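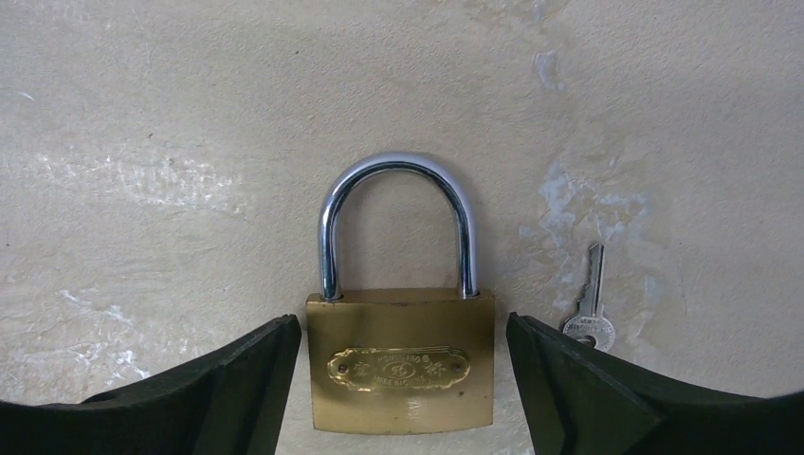 ## Two arms, one padlock, and a very long September

Okay, I've been promising a proper robot club post for ages, so get comfortable. For anyone new here, I'm the parent who said "sure, I can help out a little" and now owns three label makers. My son is in the Priltdale robotics club, and this fall the high school team is doing the locks-and-keys challenge with a pair of arms. The idea is simple enough to explain to my mother on the phone: pick up a padlock with one arm, pick up a key with the other, and bring the two together so the lock opens. My mother said, "I could do that in five seconds." Thanks, Mom!

The team named their program Jaidee. It was Sombat Yensuk's idea, and he got outvoted on everything else that month so they let him have it. Sombat is the student who looks after the grippers, and he has opinions about padlocks now. Big ones. His main complaint is that brass is slippery and a shackle is skinny and round, so wherever you grab the thing, it wants to swing toward its heavy end. They've tried holding it by the body and they've tried holding it by the shackle. Body first is steadier. Shackle first leaves the keyhole end free for the other arm to get at, and that's the part that matters. So they keep going back to the shackle and grumbling about it.
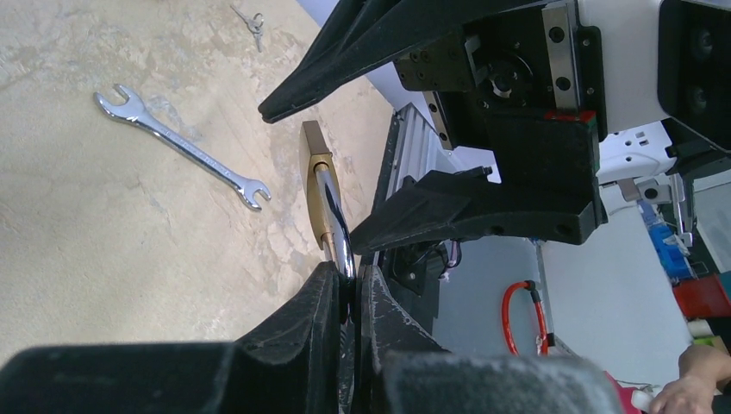
*Shackle grip, with the second arm moving in close.*

I sat in on a whole evening of this and it was weirdly gripping (sorry). Sarita Solanki coaches the group, and her big rule is that you change one thing at a time and write it down before you run it again. The kids hate this rule. They want to change the speed and the angle and how hard the fingers squeeze all at once, and then when it goes better they have no clue which one did it. She made them start over on the log twice while I was sitting there with my coffee. By 8 p.m. they had 20 tries written down, neat columns and everything, and I'm not going to tell you how many of those ended with the lock on the table.

The season goal is 102 clean pickups before the first meet. Why 102? They aimed for 100 and then somebody wanted two spares. I love these kids.

There's more to the challenge than the lock, by the way. The rules call it the "workshop round," and the judges can ask for any kind of small garage stuff, so practice includes wrenches and blocks and a piece of hose and whatever else is in the bin. Blocks are the easy warm-up. You get flat sides, you get corners, the fingers close and there you go. Sarita likes to start newer members on a block so they get a win early, and I think that's smart, because my kid came home from his first block session like he'd landed a plane.
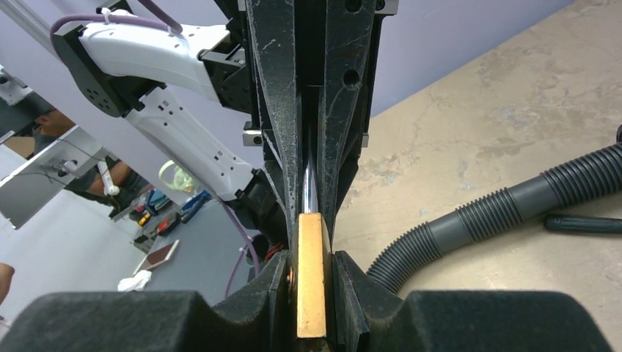 Do you need to know how to code to join? Most of our new members don't, and they spend their first few weeks driving the arms by hand and keeping the log, then pick up the programming from the older students as they go.

That's the question I get most from other parents, and the second one is always money. The club's parts budget for the year is 800 dollars, and nearly all of it gets spent before winter break on cables and finger pads. Vurner, the hardware store over by the post office, lets us dig through their odds-and-ends drawer, so the locks and loose keys don't cost us much. If you have old padlocks with the keys still around, please send them our way! Sizes that don't match are great. The team gets too comfortable with one lock and then falls apart when you hand them a different one.

The hose is its own saga. Sombat thinks it should be harder than the padlock and half the team thinks he's wrong. A padlock at least stays the same shape. You pick up a hose at one end and the other end goes wherever it feels like going, and if the program was expecting it to be six inches to the left, too bad. Their current plan is to have one arm hang on to the end and stay put while the other one does its own job.
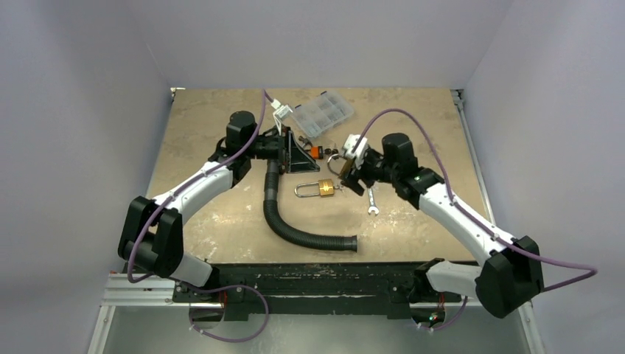

Getting both arms to work at once is where the arguments really start. One group wants them to take turns - left arm finishes, right arm goes - and the other group says that eats up too much of the clock. Sarita let them fight it out on the whiteboard for a while and then told them to time both ways and come back with numbers. So that's the homework. My son is on team take-turns, mostly because he's the one who has to untangle things when it goes wrong.

The first meet is over in Ustalum, and I'm driving one of the cars, so if you have a kid on the team and haven't sent back the ride form, it's in the blue folder. Snacks are covered. We could still use one more driver who's okay with leaving at 6 a.m. and listening to a lot of talk about key angles.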